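# Tank Water Heater Maintenance: Frequently Asked Questions

Applies to the Janjua storage heaters supplied by Wovimus, gas and electric, 39 and 52 gallon tanks. Tankless units are covered on a separate page.

## How often should the tank be flushed?

Once a year for most homes. Homes on a private well with visible grit in the faucet screens should flush every six months. A tank that has gone several years without a flush can still be done, but expect the drain valve to clog at least once.

## What do I need?

- A garden hose long enough to reach a floor drain or the outdoors
- A flat screwdriver (some drain valves have a slot and no handle)
- A bucket
- Thread sealing tape
- A spare brass drain cap, 3/4 inch

Small parts are easier to keep track of in a lidded box that stays near the heater.

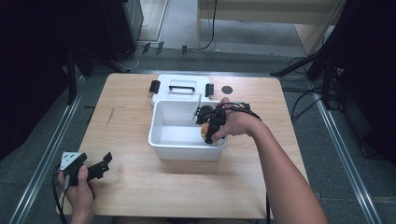

One reader in Druvonach writes that the hose washer should be on the list as well, as the one in an old garden hose is usually flat and will leak at the drain valve under tank pressure. We agree, and a new washer now ships with the Wovimus flush kit.

## What is the correct order of steps?

1. Electric: turn off the breaker. Gas: turn the control to PILOT.
2. Let the tank cool for several hours, or overnight.
3. Close the cold water inlet.
4. Attach the hose to the drain valve and run it to the drain.
5. Open a hot faucet on the floor above. This lets air in.
6. Open the drain valve and let the tank empty.
7. Open the cold inlet for short bursts until the water at the hose end runs clear.
8. Close the drain valve, remove the hose, and fill the tank with the hot faucet still open.
9. When the faucet runs steady with no spitting, close it and restore power or gas.

On electric units, never restore power before the tank is full. The upper element will burn out in less than a minute if it is dry.

## The drain valve is open but nothing comes out. What now?

Sediment is blocking the valve. Close the hot faucet, open the cold inlet, and let line pressure push the plug through. If that fails, close the valve, take off the hose, and check that the hose itself is not kinked or packed with scale. Do not push a wire through a plastic valve – the seat scratches easily and will drip afterward.

## Why does the heater pop or rumble?

Water trapped under a layer of sediment boils and escapes in small bursts. The noise alone is not dangerous, but it means the burner is heating scale before it heats water. A flush usually reduces it. Two flushes a month apart may be needed on older tanks.

## When should the anode rod be replaced?

Check it in the third year, then yearly. Replace it when more than six inches of core wire is exposed, or when the rod is less than half its original thickness. Softened water wears a magnesium rod faster. The Treltetska segmented rod fits all Janjua tanks and can be installed where there is low clearance overhead.

Shut off the cold inlet and drain a few gallons before loosening the hex head. A 1-1/16 inch socket fits. The head is often tight, and a second person may be needed to hold the tank still.

## Where can I put the old rod and fittings while I work?

Any flat, stable surface at waist height will do. Lay down newspaper or a rag first. Scale from an old rod is gritty and will scratch a finished tabletop, and rust marks are hard to lift once they have set. 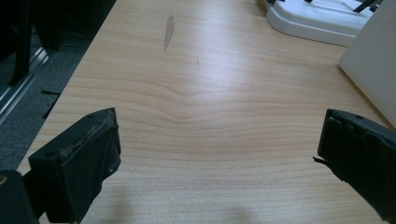 Keep the new rod in its sleeve until the threads are taped. Grease or oil on the metal slows the reaction that protects the tank, so handle the rod by the hex head.

## Should I test the relief valve?

Yes, at each flush. Lift the lever briefly with a bucket under the discharge pipe, then let it snap shut. A valve that does not release water, or that continues to drip, needs to be replaced.

## What temperature should I set?

120°F suits most homes. Mineral scale forms faster as the setting goes up, and noticeably so above 143°F.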